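Home | Courses | Timetable | Handouts | Library | Contact

Food and Daily Life, Handout 6
How the menu came to the table

In this week we look at the printed menu as a historical source. Please read these notes before Friday, and bring one menu from a place where you eat often.

1. Before the menu
For a long time the guest at an inn did not choose. There was one meal, at one hour and for one price, and everybody sat at the same table. In our regional case, the town of Follby, the Gikelside Inn still worked in this way when the railway came. Its first printed card is from 1883. It lists 24 dishes, but the kitchen book for the same month shows that many of them were never cooked. So a menu tells us what a house wanted to offer, and we must check it against other papers.

2. The parts of the day
The names of meals are less stable than students expect. "Dinner" moved from noon to evening, first in the cities. "Lunch" filled the space which was left. "Brunch" is a late word, made from two others, and it came into print at the end of the nineteenth century. When a menu is divided by meals, it also divides its guests by their working hours.

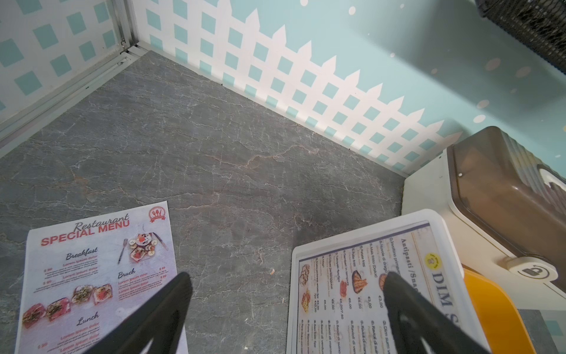
Fig. 1. Menu with headings by meal. Note the spelling of the second heading, "Bruch", and the "Lorem ipsum dolor" lines under the headings.

3. Reading prices
Compare prices only inside one menu, or between menus of the same year. The Plimum collection holds 4000 cards, and 137 of them carry prices corrected by hand. These corrections are very useful to us, as they show which dishes became expensive first.

Task for Friday
Write one page on your own menu. Which meal gets the most space? Which words are in another language, and does the menu explain them? Use the Yoshida reading list for the background, chapters 2 and 3 only.

Shares: 24 | Comments: 3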